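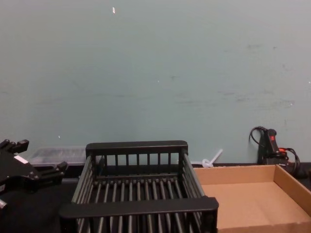 Support > Kitchen Storage > Dish Racks > Ticket 2911

Ticket 2911: Wire dish rack rocks on flat surface, front rail extends past basket
June 28, 2018 -- posted by Plodilier Support Desk
Status: Resolved
Product: Tivus wire dish rack, black

Reported issue
Customer in Urosstead reports that the rack rocks when a plate is placed at the left end. The rack stands on a dark tabletop, next to an open cardboard tray. Customer also asks whether the front rail is the wrong part, as it is wider than the back rail and sticks out past the basket on both sides.

Initial questions sent to customer
- Does the rack rock when empty, or only under load?
- Does the rocking stay at the same corner when the rack is turned end for end?
- Are all the rubber feet fitted?
- Has the rack been used with a drip tray underneath?

Customer reply
Rocks both empty and loaded. Same corner of the rack each time, front left, wherever the rack is placed. Feet are fitted. No drip tray.

Log entry 1
Turned end for end, the low corner moves with the rack. The tabletop is ruled out. Customer was asked to remove all four feet and measure them with a ruler. Three measure 9 mm. The front left foot measures 5 mm. The short foot is the type supplied with the Tivus cutlery holder and does not belong on this rack.

Log entry 2
Front rail is correct. On this model the front rail is a wider bar than the back one and runs beyond the basket at both ends. The ends serve as lifting points. Do not trim them or try to push them inward. The back rail is a flat bar with upright slats below it and should not project.

Log entry 3
Replacement foot sent from Tang warehouse. Fitting instructions as supplied:
1. Empty the rack and turn it upside down on a towel.
2. Pull the short foot straight off. Do not twist -- twisting can mark the coating.
3. Wipe the rod end and let it dry.
4. Press the new foot on until it stops.
5. Turn the rack upright and press each corner in turn.

Log entry 4
Customer fitted the foot. Front left corner no longer drops. Slight movement remained at the back right, traced to a foot not pressed fully home after measuring. Pushed on, movement gone.

Additional query
Customer asked if the rack can be kept against the cardboard tray, which is used for lids and jars. Acceptable if the rack is only used for storage. If wet dishes go in, leave a gap of 50 mm, as water runs off the side rods and cardboard will soften at the base. A plastic or metal tray can touch the rack with no gap.

Resolution
Wrong foot fitted at packing. Packing note updated: the rack feet and holder feet are to be kept in separate bins. No fault found in the wire basket or either rail. Ticket closed.

Related tickets
Tivus dish rack: coating worn at base rods
Tivus cutlery holder: foot missing from bag
Drip tray does not fit under rack
Removing hard water marks from black wire
Ordering spare feet from Tang warehouse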